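10/18/19

# Galholm to change rules for small-packet mail ahead of the holidays

Small sellers in Galholm who send jewelry, buttons, craft supplies and other light goods through the mail will have to follow new packing rules starting at the end of October. The town's parcel office on Eshun Street posted the rules this week, along with a new price list and a change in counter hours.

The main change is to what the office calls "soft" packets. Until now, a seller could put a bracelet or a set of earrings in a plain paper envelope and send it at the letter rate. Under the new rules, anything that isn't flat paper must go in a padded envelope or a box. Plain envelopes with a lump in them will be turned away at the counter, and those dropped in the street boxes will be sent back to the return address.

The office says the reason is the sorting line at Drevotum, where all mail from Galholm and the villages to the north is handled. The line was replaced over the summer and is faster than the old one, but it presses envelopes harder as they pass between the belts. Paper envelopes with hard items inside have been tearing. In its notice, the office said 3,480 damaged packets came through Drevotum between the start of the summer and the end of September, and that most of them were plain envelopes holding beads, keys, coins or small metal parts.

Many of those packets arrived empty. When an envelope splits on the line, the contents drop into a tray under the belts, and there is often no way to match them to an address. Drevotum keeps loose items for 72 days. After that they are sold by weight, and the money goes to the upkeep of the building.

The new rules also set a smallest size for boxes. A box must be large enough to take the full address label on one side without folding it around a corner. The office will sell a box that meets the rule, shipped flat in packs, and will accept used boxes as long as old labels and bar codes are covered or taken off. Tape must be clear or brown. String is no longer allowed, and neither is wax.

Prices go up as well. A small box going anywhere inside the district will cost more than a plain envelope did, even at the lowest weight. The office has tried to soften this with a discount for sellers who bring in a lot of mail at one time. Anyone who drops off 38 or more packets in a single visit can ask for the bulk rate, which takes the price of a small box most of the way back to what the envelope used to cost. The packets don't have to be the same size, but they must be weighed ahead of time and the weights written on a form.

That form has been a sore point. An earlier version asked for the value of each item, and sellers complained at the open meeting in September that they often don't know what a handmade piece will be worth to an insurer. The line for value is now optional. Sellers who leave it blank will be covered for the postage only.

The change comes at a busy time for Galholm's home businesses. The town has had a large number of them since the button works closed, and the monthly craft market at Nalliren has helped many find buyers outside the area. Market stalls are already full through the end of the year. Sellers there said they expect more orders by mail than in person once the weather turns and the road over the hill gets harder to drive.

Most said they could live with the padded envelopes. The boxes worry them more. A month's supply takes up a lot of room in a small apartment, and the flat packs have to be kept dry or the glue on the flaps stops holding. A few have talked about buying boxes together and keeping them in the storeroom at the Nalliren market hall, which has a dry floor and is open in the mornings. The hall has not yet said if it will allow this or what it would charge.

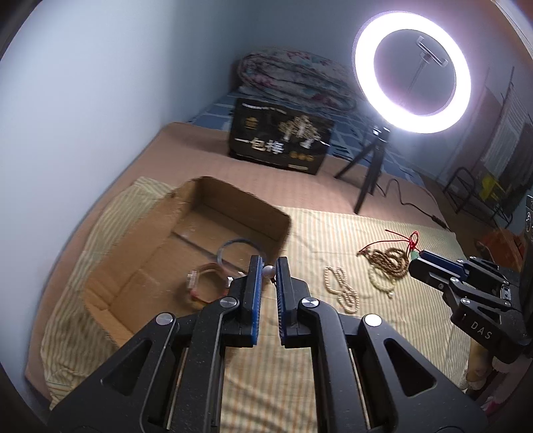
Another question is what happens to orders already in the mail. Packets handed in before the rules start will be carried under the old terms, even if they reach Drevotum afterward. Returns are different. A buyer who sends an item back after the change must pack it to the new standard, and several sellers said they plan to put a folded padded envelope in with each order so that customers have one to hand. This adds to the weight, though in most cases not by enough to move a packet into the next price band.

The office will hold two open evenings at the Eshun Street counter where people can bring in a packed item and have it checked at no cost. Staff will have sample boxes and padded envelopes in each size. Room is limited to 100 people each evening, and names can be put down at the counter or by phone.

Counter hours will change on the same date as the rules. The office will open an hour earlier and close for a short time in the middle of the day – the first midday closing it has had in years. The drop slot by the side door will stay open at all hours, but only for letters and padded envelopes. Boxes must be handed over inside.

Business mail sent under contract is not affected. Books and printed papers also stay under the old rules, as do seeds, which have their own rate. Parcels above the small-box weight limit were already required to be in a carton, and nothing changes for them except the rule on string.

The full notice is on the board outside the office, and copies are free at the counter. A price list for mail leaving the district was not ready in time and will be posted later in the month.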